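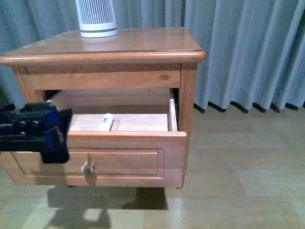

Lollcombe Old Houses list
Subject: Re: Humidity readings, back bedroom (was: solid walls and lime)
From: Margarida Gouveia
Date: January 28, 2023

Natália Garcia wrote:

> I have had a Pimmont logger in the back bedroom since the plaster
> was redone. It reads higher than the one on the landing every night
> and drops again by mid-morning. The wall is solid brick, north
> facing, lime plaster inside, cement render outside. I keep the
> bedroom at 16 or so when nobody is in it and at 20 when we go to bed.
>
> My questions are these. Is the wall letting damp in, or is it the
> air in the room? Should I take the render off before doing anything
> else? The builder from Drikham says yes, but he would also be the
> one taking it off. And is it worth buying a second logger, or a
> better one?
>
> I can send the file from Tai if somebody tells me which format
> people can open.

Natália,

Taking the last point first: export from Tai as plain CSV with the time column in UTC. The default export writes local time and drops the offset, and you will lose or gain an hour when the clocks change. Please also leave the smoothing off. It hides exactly the short peaks we would want to look at.

On the main question, relative humidity by itself won't tell you where the moisture comes from. It depends on the temperature of the air as well as the amount of water in it. If the landing is warmer than the bedroom, the bedroom will show a higher figure with the same air in both. You need to convert both sets of readings to absolute humidity or dew point and compare those. Tai will do it under the derived columns menu, but check that it is using the temperature from the same logger. Mine was set to use the first device in the list for everything, and I had a month of nonsense before I noticed.

Once you have dew points, there are broadly two outcomes.

If the bedroom dew point climbs through the night and falls once the door or window is opened, the water is being put into the air by the people sleeping there. That is normal. The cure is ventilation, and the render has very little to do with it.

If the bedroom dew point stays above the landing through the day as well, with the room empty and the door shut, there is a source in the room. That might be the wall, but it might also be new plaster still drying. You don't say how thick the coats were. On a north wall with cement render on the outer face, nearly all the drying has to happen inwards, and a winter start makes it slow. I would not judge that wall on anything measured before May.

As to the render, I would not touch it yet. I agree with the builder that cement over soft brick is a poor arrangement and I would want it off eventually. But it is messy work, the faces of the bricks often come away with it, and doing it in frost is asking for trouble. Look first at the gutters, the ground level outside, any cracks in the render and the pointing under the sill. A cracked render lets rain in and then holds it there, and a crack can be dealt with in an afternoon.

A second logger, yes. A better one, no. The Pimmont is good enough provided both have been checked against each other. Put them side by side in a closed box overnight and write down the difference, then subtract it. Mine differ by 2 per cent, which doesn't matter as long as I know about it. If you want to be thorough, do the salt test as well: table salt made into a thick wet paste in a bottle cap, sealed in a bag with the logger for 6 hours or more at a steady temperature. It should settle close to 75 per cent.

Position matters more than the make. Keep the logger off the outside wall, away from the radiator, and not behind a curtain. The air between a drawn curtain and a cold window is a separate climate and will tell you about the glass. I keep one at bed height on an inside wall, and the other I move about. Set the interval to 30 minutes for a long run, or shorter for a few nights if you are testing the effect of a window.

Also note down when the door is open, when washing is dried upstairs and when the heating comes on. Without those notes the graph is very hard to read afterwards.

Raising the room to 20 only at bedtime warms the air quickly and leaves the wall cold. A lower, steadier setting may well do more for the plaster – try it for a fortnight and compare the surface temperature near the skirting.

If you post the CSV I will run it against my own readings for the same nights. Please keep it as an attachment, as the list software wraps long lines.

Margarida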